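Masine Akanda portable 35mm film projector

Home > Projection > 35mm > Portable

In stock for hire. Sale units built to order.

Overview

If you have ever sat at the back of a village hall and heard a real film projector get up to speed, you'll know why we still make one. The Akanda is a portable 35mm projector for film societies, touring cinemas, archives and schools, and for anybody who has a print and a decent sized wall. It breaks down into three parts, goes in the back of an estate car, and can be up and running in the time it takes the audience to find their seats and start on the tea.

We love this machine! We have been building it at our Ronham workshop for long enough to have changed nearly every part of it at least once, and the present model is the best yet - quieter, kinder to old prints and much easier to thread in poor light.

The Akanda takes 3,000 ft spools, so most features will run on a pair of machines with far fewer changeovers than you'd get from smaller portables. If you only have one machine, you'll need a short interval between spools. A lot of societies tell us their members like the interval and would complain if it went.

What's in the box

Projector head with film gate and sound reader
Stand with folding legs and levelling feet
Lamp unit with power supply
Feed arm and take-up arm
Two 3,000 ft spools, one empty leader spool
One prime lens (see Lenses, further down)
Gate brush, two spare belts, spare exciter cover
Mains lead, speaker lead
Printed handbook

The hard case is sold separately and is called the Divow. More on that later.

Picture and light

The lamp is an LED unit, and we were slow to move over to it. We were fond of the old lamps and how they looked on a black and white print. What changed our minds was a long evening with both lamps side by side and the same reel going through each of them. The LED held its colour from the first minute to the last, it didn't need ten minutes to settle, and the gate ran far cooler. For shrunken or brittle prints that cooler gate matters a great deal.

There are three brightness settings. Low is for rehearsals and small rooms, middle will suit most halls, and high is there for a big screen or a room with curtains that don't quite meet. If you are showing silent films with a live pianist, try the middle setting first even in a large room. Early prints can look washed out when they are pushed.

Speed runs from 16 to 25 frames per second on a dial, with a click stop at 24 for sound films. The dial is smooth all the way through, so you can nudge the speed up or down between scenes if your silent print was shot by somebody with a tired arm. The shutter has two sets of blades, and swapping to the three-blade set for slow running takes one thumbscrew. It cuts the flicker down beautifully.

Sound

The Akanda reads ordinary optical tracks, mono and stereo, with a red light reader that copes with both older silver tracks and later cyan ones. Sound comes out on a pair of balanced sockets at the back of the head. There is a small monitor speaker built into the stand for the operator, with its own volume knob, and it's good enough to tell you whether the track is clean. It won't fill a room.

Magnetic tracks are not supported. We are asked this a lot and would love to say yes one day, but the heads are hard to come by and we won't fit second-hand ones.

Threading

The film path is painted on the inside of the door in white, with arrows, and there's a small warm lamp above it which comes on when the door opens. New operators usually get it right on their second go. Both loops can be checked by eye without leaning over the machine, and the loop setter is a lever you can find in the dark by feel.

If a loop is lost during the show, the machine stops and the light drops at once. You can switch this off for very worn prints, where a rough join may trip it for no good reason, but please have someone standing by the machine if you do.

Lenses

The supplied lens is a 52 mm prime, a sensible choice for a mid-sized hall with the projector at the back. Longer and shorter lenses can be ordered in its place at no extra charge if you tell us the length of your throw and the width of your screen. The anamorphic attachment for scope prints slides on in front and has its own focus ring. Set the main focus first, then the attachment, and then go back to the main focus once more.

Aperture plates are supplied for academy, 1.66, 1.85 and scope. A silent full-frame plate is available too, and we'd urge anyone planning to show films from before the talkies to buy it. Running a silent print through a sound plate loses the left edge of the picture, and sometimes that's where the villain is standing.

Noise

It's a film projector and it sounds like one. The running noise is low enough for the machine to sit in the same room as the audience, provided there's an empty row in front of it. For very quiet films you may want the soft cover, a quilted jacket that goes over the head and leaves the door and lens clear.

The Divow case

The Divow is a wheeled hard case made for the head and lamp unit, with a second, flatter one for the stand and arms. The inside is cut foam with every part in its own place, so you can see straight away if a spool arm has been left behind. The wheels are proper rubber ones and will go over gravel. Stairs are a two-person job, and the handles are set wide with that in mind.

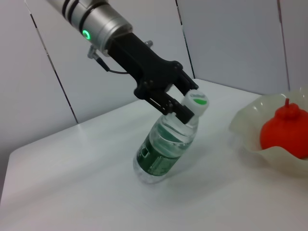

Ronham, April

Spring hire bookings are open, and the Akanda will be out on the road a great deal over the next few months. We have added two more machines to the hire stock, both with the newer loop setter and the three-blade shutter already fitted. Societies planning outdoor shows should get in touch early, as the summer evenings go first and the long lenses go with them.

The big bit of workshop news is the new take-up clutch. On the older model the tension crept up as the spool filled, and by the end of a full reel it was pulling harder than we liked. The new clutch keeps an even pull from the first turn to the last. We ran a 2,668 ft reel through it over and over, checking the perforations on the bench after each pass, and we were so pleased that every machine leaving Ronham from now on will have it. Owners of earlier Akandas can have it fitted as part of a normal service, and the old clutch will be sent back to you if you'd like to keep it as a spare.

The handbook has been redone as well. The threading section has bigger drawings, there's a page on checking a print before you show it, and the cleaning chart is printed on the inside back cover where it can be found in a hurry.

Looking after your machine

Brush the gate after every spool. Wipe the rollers with a dry lint-free cloth at the end of the evening, and check them with a fingertip for burrs before you pack up. The mechanism has its own oil bath with a sight glass on the left side - keep the level between the two marks and use only the oil we supply. Belts last for years in normal use, and you'll find a pair of spares in the box all the same.

We ask for hire machines back clean and with the gate closed. Sale machines come with a free first service.

Quick details

Film: 35mm, optical sound or silent
Spools: up to 3,000 ft
Speed: 16 to 25 frames per second, click stop at 24
Lens supplied: 52 mm prime
Lamp: LED, three settings
Sound out: balanced pair
Power: ordinary mains socket
Made in: Ronham

Hire and sales

Hire is by the night, the weekend or the season, and includes a threading lesson at the workshop if you can get to us. Bring a print if you have one, or use ours. For sale machines, send us the size of your room and what you hope to show in it, and we'll write back with a lens choice, a price and a build date.

Related items: Divow case, soft cover, silent full-frame plate, anamorphic attachment, splicing bench, leader and cue tape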